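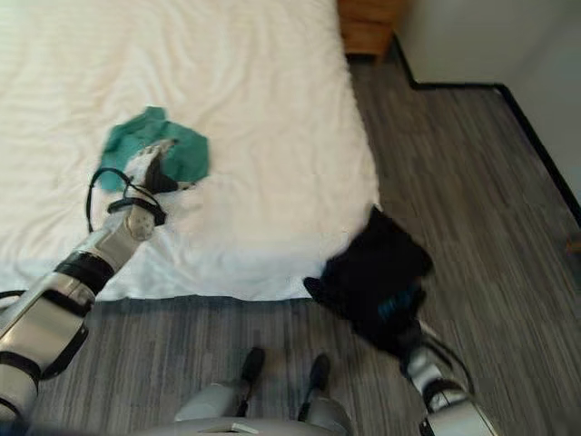 Right, I've been promising a thread on the clothes-handling stack for ages, so let's go! It's mostly software, a bit of moaning about cables, and one bug I'm still quite proud of finding.

Ikau is our planner. It used to plan one arm and then the other, taking turns. It now plans both together as a single problem, with a shared clock, and the difference to watch is huge. Fewer polite pauses.

The catch is that two arms with two separate garments is easy for a planner, and two arms on the same bit of cloth is horrible. The cloth joins the hands together and the planner has no joint for it.

So we cheat. Once both hands report a grip, Ikau adds a pretend link between the palms with a maximum length. Pull further than that and the path gets thrown out. It's such a crude idea and I love it.
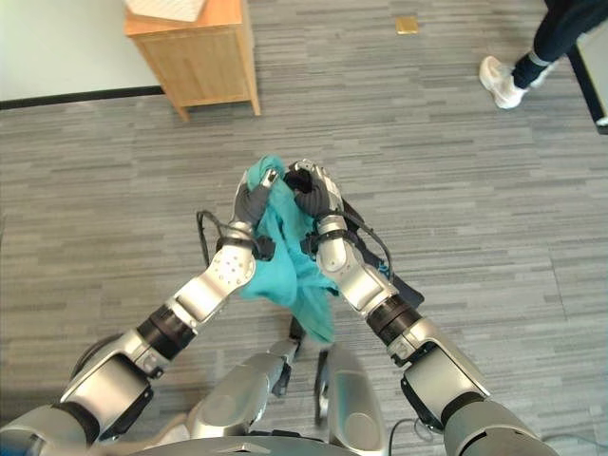
Where does the maximum length come from? Stinier, our perception node. It estimates how much fabric there is between the two grips and passes on one number. When it isn't sure it passes on a short one, which makes the arms a bit timid.

Stinier runs on the head camera and the wrist cameras. Head view for finding cloth, wrist view for deciding if we've got an edge or a fistful of the middle. Fistfuls are still our most common failure by a mile.

Now the bug! Grasp checks were fine on teal cloth and rubbish on anything black. Dark fabric, dark fingertips, the segmentation just smeared them into one blob and called it a hand.

I spent 2 evenings blaming exposure. Then I plotted it against joint angles and saw the mask was going wrong before the fingers had even closed. We were feeding it wrist images 80 ms older than the joint readings – old enough for the finger overlay to land in the wrong place.

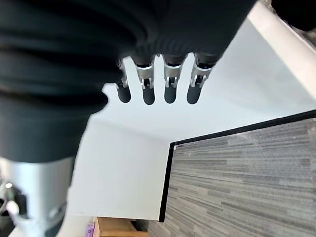
Fix was one line in the sync node, plus a test so I can't break it again. We replayed 141 saved grasps through the new version and the check agreed with our hand labels on far more of the dark ones. Not all. Thin black sleeves are still a pain.

Everything gets replayed in Hyun, by the way. It's our log viewer, it's ugly, and I'd be lost without it. You can scrub both wrist feeds against the planned path and see the exact moment the two disagree.

Next job is regrasping: letting go with one hand without the whole lot sliding off the other. The branch is up, build 82 if you're on our internal tools, and I'll post the replays when it manages a pair of trousers.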